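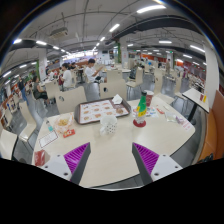

Why does my gripper let go of a mug a second or two after a perfectly good grasp?
Most often the grip force is dropping once the controller decides the move is finished, so check the hold current before you touch anything mechanical.

Posted by marlowe_bench, 28/07/2019
That's the short version I was given when I first asked, and I'm opening a proper thread for it as I'm still sweeping up crockery. We have a Vistameck arm with the Flolier two-finger gripper, clearing cups and trays off tables. It closes nicely, lifts nicely, travels maybe half the way to the bin trolley, and then the fingers just relax. Last week a full mug of tea went down right next to my colleague's foot. She was very gracious about it, but I have stopped the trials until I understand what's going on. Hold current is set to 30 percent, which is how it came out of the box.

Posted by Stelmakh
Oh, I feel for you, we lost a whole shelf of mugs this way! Thirty is far too low for anything with liquid in it. Ours sits at 39 and we've had no drops since December. Do let it run for a good long while and feel the motor housing now and then (carefully, please), and if it's getting too hot to keep your hand on, back off a little.

Posted by tymofii_s
I'm going to disagree, with affection, because Stelmakh has helped me more times than I can say. Raising the current hides the fault. If the fingers relax in the middle of a move, something told them to. On our unit it was a timeout of 300 milliseconds on the position feedback. One frayed cable at the wrist, the signal dropped out when the joint turned, and the gripper went to its safe state, which from the factory is open. Open! Over a floor where people are walking. Please look at that setting before you do anything else.
Tymofii Savchuk

Posted by Stelmakh
Fair enough on the cable, but I'd still argue about open being wrong. If somebody has a finger caught in there, you want it to let go, and I would trade any number of mugs for that.

Posted by Iltotard
You're both describing different accidents, I think. For a pinched hand you want low force and a release button within reach. For a lost signal you want it to hold still and shout. Ours holds, stops the arm and sounds the buzzer, and whoever is nearest comes over and takes the cup out by hand. We also never let it carry anything hot where people are sitting, which may be overcautious, but I sleep better.

Posted by marlowe_bench
Thank you all, truly. I turned the wrist slowly by hand this morning with the log open and the feedback dropped out twice, always at the same angle, so Tymofii gets the prize. New cable is ordered. I'm leaving the current at 30 until it's fitted so I don't muddle two changes together, and in the meantime it's practicing on empty cups.

Posted by tymofii_s
Good plan. Put a bit more slack in the new one where it goes round the joint, and post the log when you've got it running, would you?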